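Sestthorpe filling room - bench and surroundings inspection
Area: Bay 2, bench and rear wall
Inspected by: Perihan Öztürkmen
Accompanied by: Tuncay Oral
Date: Sat 11 January
Previous full inspection: August

Ratings: S = satisfactory, M = monitor, A = action required, N/A = not applicable. An M does not stop work. An A stops work at the item concerned until it is signed off.

1. Access and floor

1.1 Walkway clear to full marked width - S
1.2 Floor dry, no trailing leads - S
1.3 Floor marking legible - M
Comment: Yellow line worn through at the door end. Still readable from the doorway. Repaint with the Bay 1 line so the room is closed once only.
1.4 Emergency exit opens from inside without a key - S

2. Lighting and climate

2.1 Light level at bench height, minimum 700 lux - S
Comment: Measured with all fittings on. Erhan Yaman asks that the reading be repeated after dark at the next visit. Agreed.
2.2 Room temperature set point 21 °C - S
2.3 Air inlet grille clean - A
Comment: Dust on the lower slats. Grille to be removed and washed, not wiped in place. The same remark was made in August.

3. Bench

3.1 Bench stable, feet locked - S
3.2 Bench level - S
Comment: Spirit level used in both directions. Left rear foot adjusted by half a turn, then locked.
3.3 Exposed corners rounded or capped - S
3.4 Worktop free of cracks, chips and lifted edges - S
3.5 Worktop finish - M
Comment: See note below.
3.6 Rear wall panels fixed, joints closed - M
Comment: See note below.

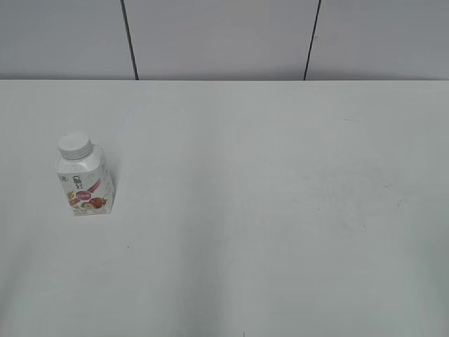
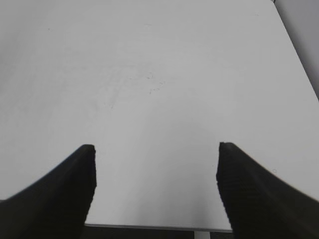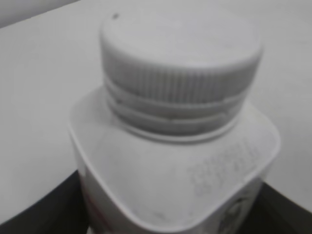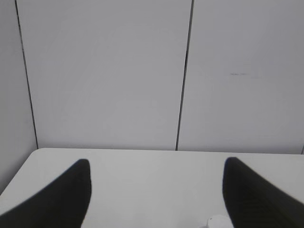
Note to 3.5 and 3.6. The Grenus cleaning schedule allows a worktop to stay in service for 4,000 wipe-downs before the finish has to be reassessed, and the log for this bench stands at a little over half of that. Age alone is therefore no ground for replacement. The second picture shows the scuffs and small blemishes scattered over the white finish; none was felt with a gloved fingertip drawn across it, and they are accepted as surface wear. The seams between the gray panels, which run down to the back edge of the table in the first picture, were checked with a feeler strip. They hold no residue at present but cannot be reached with the standard cloth. A narrow brush is to be added to the bench kit.

4. Containers on the bench

4.1 Only containers in current use on the bench - S
4.2 Caps fully seated - S
Comment: Checked by hand, quarter turn test.
4.3 Outside of cap and shoulder clean - M
Comment: The bottle in the third picture has a tiny dark speck near the rim of the cap top, and a few small smudges on the shoulder. Wipe before opening. If the speck does not come off, reject the cap and record it as a molding fault. The ribbed band should be wiped along the ribs with a damp cloth; a dry one leaves lint.
4.4 Spare caps stored closed - A
Comment: One open bag in the drawer, Jabłońska stock. Bag discarded during the inspection. Noemi Ambrose to order resealable bags.
4.5 Spill tray available - S

5. Cleaning materials

5.1 Approved surface cleaner in use - S
5.2 Dilution marked on spray bottle - A
Comment: Label washed off. Contents unknown to the shift and disposed of. New bottle filled and marked before work resumed.
5.3 Cloths color-coded - S
5.4 Safety data sheet within reach - S
Comment: Current Drasora sheet in the wall pocket. Old issue removed.

6. Follow-up

2.3 grille - Umut Toprak, before the next shift
3.6 brush - Noemi Ambrose, with the next order
4.4 bags - Noemi Ambrose, same order
5.2 label - closed on the day
1.3 and 3.5 - carry forward, no owner needed

Items 2.3 and 4.4 are to be countersigned by Tuncay Oral. Copy of this sheet to the bay folder, original to the office.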